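Running a Giveaway on Your Blog: Notes for Session 6
Blogging for Beginners, Cledbridge Adult Learning, March 2018 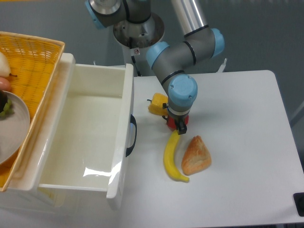
Photo: Anitha Reddy

Welcome back, everybody! Tonight is my favorite topic, giveaways, and I hope you leave wanting to plan one of your own.

Start with the prize. Pick something your regular readers would love (a craft blog giving away yarn, say, beats a gift card to a store they never visit). Small is fine! My first prize was a 24-piece Zestell marker set and I still hear from people who entered.

Entries. Keep them easy. One free entry for leaving a comment, then extras for sharing the post or joining your email list. More than 5 ways to enter and people wander off.

Your rules must state:
Opening and closing time, with time zone
Who can enter (age, country)
How the winner is picked
How long the winner has to reply before you draw again
Who pays for shipping

Never make people buy something to enter. A prize drawing that costs money can count as a lottery, and state laws differ, so look yours up before you post.

Co-hosting is so much fun! Split the prize cost, link to each other, and agree in writing who mails the package.

For next time: draft a giveaway post, 60 words or more, and bring a copy to swap. Read the Venkataraman handout on disclosure too. We'll go live with the class giveaway in April.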